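3.2 Table setup and trial procedure

We built the whole thing in our shared workshop in Ballberg, one evening at a time. The tabletop came from an old Jomon desk, and I still like it better than anything we priced out later.
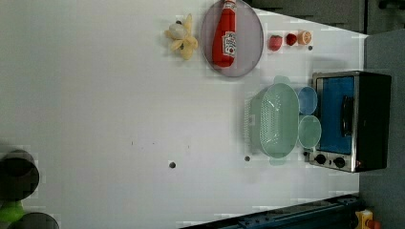 Each task got 56 trials, split over 4 evenings in February. I wrote the task scripts in Forninlow (our own little scheduler) and kept them short, so anyone with a key to the shop could start a run.

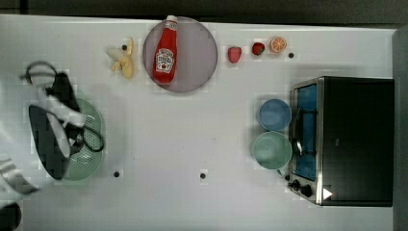 Our first planner, Cabral, was happiest with short reaches and got fussy on long ones. We tuned it on the colander before anything else, with the gripper coming in right over it, and I'd do it in that order again!

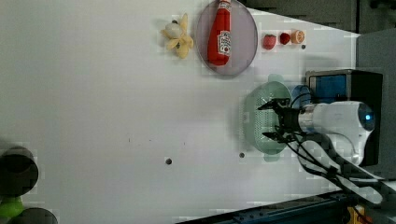 One reader of our draft asked whether 350 ms between commands wasn't awfully slow for this kind of work, and said a home build could easily run at 100. Fair point, and we did try it, but our logs filled up with late packets.

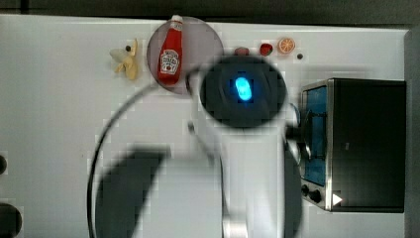
The oven task ate most of my patience. Cabral has to plan around the wrist and the slack in the wiring together, and with the arm up beside the oven door the black cable swings out in a wide loop over the table. We added a keep-out margin for it (see 3.3).

Figure 4. Tabletop tasks in the shared workshop.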